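Toy swap moves to the old library annex, and you'll need a ticket this time

Wed 6 February

If you tried to get into the Nelholm toy and book swap last June, you already know why I'm writing this. I stood in line for most of an hour with a stroller, a bag of puzzles and a kid who wanted to go home, and by the time we got through the door the puzzle table was down to a map of Zirkau with a corner missing. (We took it anyway. It's on our fridge.)

So I was pretty happy to hear that the swap is coming back next month in a bigger space! The library annex on Boltard Street has been cleared out since the tax office moved, and the city has agreed to let the swap have the whole ground floor for a weekend. Last time they had one room and a hallway, and 529 people came through it.

I called So-ying Lau, who runs the thing, and she talked my ear off in the best way. The big change is timed tickets. They're still free, but you pick a slot when you sign up and you get 25 minutes to shop before the next group comes in. "I hated turning people away at the end," she told me. "Some of them had brought really nice stuff and went home with it."

Drop-off is changing too. You used to carry your things in and swap on the spot, which was fun but kind of a mess. Now you bring them to the annex in the week before, any day from 9 in the morning until the library closes, and you get one token per item. Books count as half, so bring them in pairs. Big plush toys are welcome again after last year's ban, as long as they're clean and they don't need batteries. 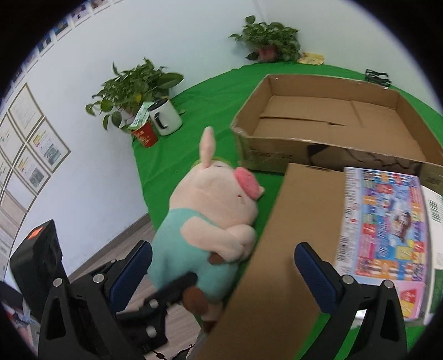
Plush pig in a teal outfit, on a green cloth.

I asked about the plush ban because my sister was personally offended by it. Apparently it came down to storage. A single giraffe took up the same shelf as forty board games, and they had a lot of giraffes. The annex has a back room with proper racks, so everybody can stop hiding their giraffes now.

A few things they still won't take: car seats, cribs, bike helmets, anything with magnets small enough to swallow. Puzzles have to be taped shut with the number of pieces written on the lid, and if you know one is missing, write that down too. I have feelings about this rule and they are all positive.
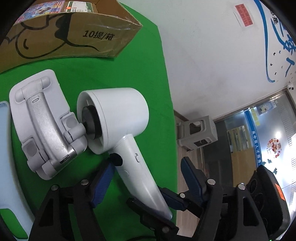 Boxes are the other thing they're short on. So-ying says any sturdy cardboard box will do, and you can leave them flat by the side entrance whenever the library is open. Please take the old address labels off first – last year somebody's phone bill ended up in the dinosaur bin.

Now, not everyone is thrilled. Tin-yau Yeh has the secondhand shop over on Fung Street, and he told me he's worried about parking, with the annex lot down to 198 spaces while the far end gets repaved. He's not against the swap at all (he gave them three crates of picture books last year), he'd just like people to use the lot behind the pool and walk over. It's a flat walk and there's a crosswalk the whole way, so I'm with him on that one.

Sign-up opens Monday at noon on the library's website, or you can do it at the front desk if you'd rather talk to a person. One ticket covers a household, grandparents included. Leftover tokens from last June are still good, by the way, so check your coat pockets! I found two in mine, plus half a granola bar.

Anything left on Sunday afternoon goes to the family shelter and the two preschools in Nelholm.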